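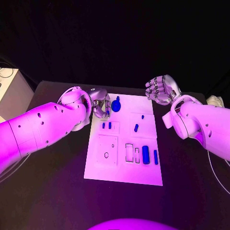

Puzzles & Shape Boards

Padasar Shape Sheet, Four Panels
Item 798

I've been selling tabletop puzzles out of my little shop for years, and the Padasar is the one I keep leaving out on my own table. It's a plain white sheet with four rectangular panels marked on it, two up and two down, and the blue pieces go with the shapes and holes inside them. Simple enough to explain in one breath, and I still lose half an hour to it (ask my dinner!).

I like it best on a dark tabletop. The white sheet really stands out, and you're not hunting for where one panel stops and the next begins. Lay it flat, tip the pieces out to one side and start wherever you want – I nearly always go for the fiddly small ones first and regret it.

The blue piece with the little knob on top is my favorite, very easy to get hold of. The small pieces take more patience, so go slow with those.

Price is $44, sheet and blue pieces together. If you already have the Zostetti set, item 726, this one is a step up in fiddliness but takes up much the same room on the shelf. The next batch is due in August, and I'm happy to put one aside if you drop me a note.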